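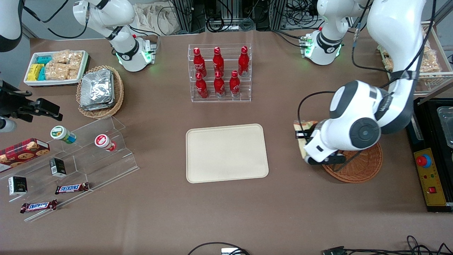

4. Charcoal purchase and the length of the cooking session

4.1 Material

The analysis in this section uses the cooking diaries that were returned by households in Polisum. In total we received 941 entries, each one for a single use of a charcoal grill. An entry was kept when it gave the kind of fuel, the time of lighting and the time when the last food was taken off. Weather was also asked for, but many households left this field open, and we do not use it here.

The fuel was sold in three shops and under two names. Grisora is a lump charcoal from mixed hardwood, and Tridden is a pressed briquette with starch as the binder. Both were sold in paper bags. Some households bought both and mixed them in the same grill. These mixed sessions make up 381 of the entries, a larger part than we expected when the diary was designed, and they are treated as a separate group.

4.2 Time before the first food

For lump charcoal the households reported in general a shorter wait between lighting and the first food. This agrees with the common opinion among grill owners. The difference was clear when a chimney starter was used and much weaker when the charcoal was lit in an open pile. We think that the size of the pieces plays a role, as the bottom of a bag of lump charcoal contains much small material, which closes the air path in a pile. Several diaries mention that the last part of the bag "did not want to burn."

The mixed group is more difficult to read. In one part of the diaries the briquettes were put first and the lump charcoal on top, in another part the order was the opposite, and often the order was not written at all. We therefore give no single waiting time for this group.
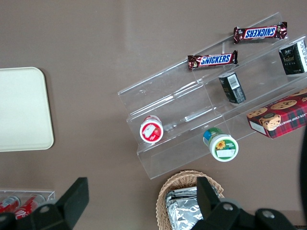
Figure 2. Snickers bars on a clear tiered display stand.

4.3 Adding fuel during the session

Sessions with a large piece of meat, mostly pork shoulder, needed more fuel while the cooking was going on. Households with briquettes added it less often. Here the diaries and the weighing test made by Nazar Bilyk point in the same direction: the briquettes lost their weight slowly and evenly, while the lump charcoal lost it fast in the first part of the burn and the rate then depended on the position of the air vents.

It should be noted that adding fuel is also a matter of habit. In the July diaries some persons added charcoal every time they opened the lid, and a few of them wrote that the grill was already too hot. For this reason the number of additions cannot be taken as a direct measure of how long a fuel lasts.

4.4 Ash

Ash was reported only in words ("little," "normal," "much"). Briquettes were placed in the last class more often. We did not ask if the grill had been cleaned before the session, and old ash may be included in the answers. A question on cleaning has been added to the second form of the diary.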